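Swap & Repair Day – FAQ

Updated 7/9/23. Same questions keep coming in so putting them all in one place. Will add more when I get a minute.

What is it?
A free swap plus a repair table. Bring stuff you don't use, take stuff you will. Less in the trash, less bought new. We do it twice a year, summer and December. The December one is mostly toys, coats and holiday decorations.

Where?
The old Gezer hall, side entrance. Front doors stay locked. Bike racks out back, and the Olten bus stops across the street. Parking is tight so share a ride if you can.

Do I have to bring something to take something?
No. Come empty handed if you want. We always end up with more than goes out.

Is there a limit on how much I can bring?
2 boxes or bags per household. We had to start doing this after last December, when the back room filled up in the first hour and we couldn't get to the fire door. Furniture counts as one box if one person can carry it. If it takes two people, email first.

What can I bring?
Clothes (washed please), kitchen things, books, toys with all there parts, tools, small lamps, umbrellas that open and close, craft supplies, picture frames, garden pots. Bedding ok if clean.
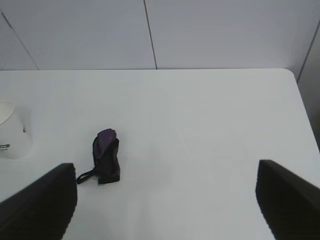 What can't I bring?
Mattresses, car seats, bike helmets, anything recalled, paint, batteries on their own, old TVs. No food except sealed and in date – that goes on the pantry shelf by the door. No opened cosmetics. If you wouldn't give it to a friend, it's probably not for the swap.

What about chipped mugs and plates?
Chipped, no. Mismatched, yes! Single cups go fast, people use them for plants and pens.

My clothes have holes. Trash?
Not yet. Clean cotton goes in the rag bin. We cut it into squares and give it away in bundles. One bundle lasts my house months and we hardly buy paper anymore. Synthetic fleece doesn't soak anything up so keep that out of the rag bin.

Can you fix my ______?
Maybe. Repair table does sewing, zippers, wobbly chairs, lamps, toasters, some small electronics. Cường Phan runs the table and he's upfront about what's worth saving. Sign up at the door, slots are 45 minutes. One item per slot. Bring the cord, the charger, the missing screw, whatever you have. Parts cost extra if we have to order them, labor is free.

No microwaves. Please stop asking about microwaves.

Do you use regular cleaning products?
We mix our own for wiping down donated stuff. Vinegar and water for glass and shelves, dish soap and water for everything else. Never mix vinegar with bleach. Vinegar is also bad on marble and other natural stone, so not on your nice counter.

What do I do about spills at home without going through a whole roll of paper?
Rag first, paper for the greasy or gross stuff only. Blot, don't rub. Rinse the rag in cold water before it goes in the hamper.
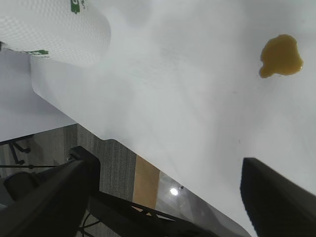
Small spill on a white tabletop, paper towels at the corner.

Can paper towels go in the compost?
Used with food or water, fine in most home piles, tear them up first. Not if they have cleaner or grease on them. City green bin rules are different so check your own schedule, ours changed and I havent caught up.

Where does the leftover stuff go?
Cirnari thrift picks up clothes and housewares that evening. Books go to the Vunow reading room. Scrap metal to the yard. What's left after that is trash, and we weigh it. Last time we kept 600 pounds out of the dumpster, weighed on the hall scale, so not a guess.

Can kids come?
Yes. There's a kids table where they can swap toys with each other. Please stay with them near the repair area – hot irons and soldering.

Can I sell things or set up a booth?
No selling. No flyers for your business either. Community group flyers ok, on the board, not on the tables.

Can I help?
Yes please. Sorting is the big one, morning shift, wear closed shoes. Also need people who can sew and anybody with a truck or van at the end of the day. Email with the shift you want.

Can I drop off early?
No. There's nowhere to put it and stuff left outside gets rained on, then it's garbage.

Questions not on here, email and I'll try to get back to you the same week.

Contact us | © 2023 Swap & Repair Day | Back to top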